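The central bank in Etska raised its main rate again in June, and again it said that wages were the problem. I have read the statement twice. It spends a page on what workers ask for and two lines on what landlords charge.

Washington Vasconcelos, who wrote the bank's last forecast, expected prices to calm down by spring. They didn't. The average rent in Stilside now stands at 1,410 a month, against 1,397 when the forecast came out. That is a small rise on paper. It comes on top of three years of larger ones, and pay in the same district has barely moved.

Higher rates are supposed to cool spending. In Stilside they have mostly cooled building. Hulaso, the largest developer in the region, had permits for 108 apartments near the rail yard and has put all of them on hold until loans get cheaper. Fewer apartments will not bring rents down, and I don't see how the bank thinks they will.

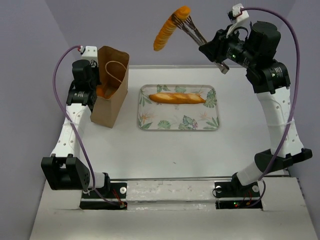
## What the bank could say instead

Trudy McPhee made the case in the regional assembly that the bank should publish a separate housing figure alongside the main one. I think she is right. A single number hides too much — a fall in fuel prices can cover up a bad year for tenants, and then everyone acts surprised when they can't save.

The bank's defenders say it has one tool and one job. Fine. But it also has a microphone, and it uses it to lecture people about their pay. Štefanec has published a housing figure for years without any harm to its currency.

The next decision is due before the fall budget. I would hold the rate at its present level and wait to see what the last two increases have done.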